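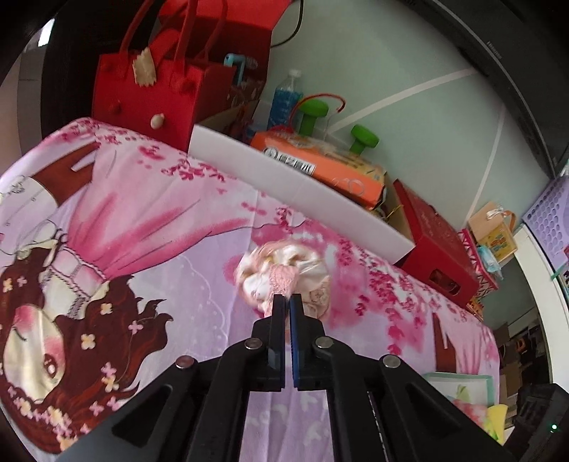
Cream cloth with a faint pink floral print

Keeping Health Insurance Papers in Order at Home

Updated October 13, 2021

A household with one health plan can take in a lot of paper in a year. When we emptied the kitchen drawer at our place in Brevgate last June, it held 112 sheets, and more than 80 of them were statements for visits already paid in full. The tips below are for sorting that kind of pile and keeping it from coming back.

Start with one spot

Pick a single place where all medical mail goes when it comes in the door. A tray, a basket or a wide envelope will do. Open everything the same day and throw out the outer envelopes and the advertising inserts. Write the date received in the top corner in pencil.

Know what you are holding

Most of the pile will be one of these:

Explanation of benefits. Comes from the insurer. It shows what was charged, what the plan covered and what you may owe. It is not a bill, so don't pay from it.

Provider bill. Comes from the doctor, lab or hospital. Check the service date and the amount against the explanation of benefits before you pay.

Plan notices. Changes to coverage, new cards, renewal letters. Read these first -- some have a deadline printed on the second page.

Receipts. Pharmacy, copay and eyeglass receipts. You need these if you have a health savings or flexible spending account.

Match and clip

Put each bill on top of the explanation of benefits for the same visit and hold them together with a paper clip. Staples get in the way if you have to make copies. If a bill shows up with no matching statement, set it aside and call the insurer to ask whether the claim has been received. It may still be in process.

When the bill is paid, write the date, the amount and the check or confirmation number across the front. 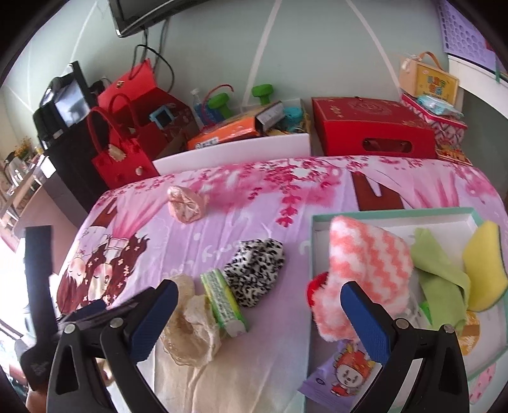
Set up the folder

We use a Trutton accordion file with 14 pockets. Each person in the house gets a pocket, then there is one for plan notices, one for receipts and one for anything in dispute. The leftovers hold dental and vision. Plain folders in a box work too.

Label the tabs with a permanent marker. Pencil rubs off by spring.

Pharmacy and register receipts printed on thermal paper fade, and faster in a warm room. Copy or scan them the week you get them and keep the copy with the original.

Keep notes on phone calls

Tape a sheet of lined paper inside the front flap. For every call write:

The date and time
The name of the person you spoke to
The reference number for the call
What they said would happen next

Set aside 2 evenings a month for calls and payments. Have the member card, the bill and the notes in front of you before you dial.

What to throw out

Shred old member cards once the new ones are working. Keep anything you used for a tax deduction or an account reimbursement with that year's tax papers. Statements for small visits that are paid and settled can go after you have checked them against your year-end claims summary. Anything with a member number on it goes through the shredder -- not the recycling bin.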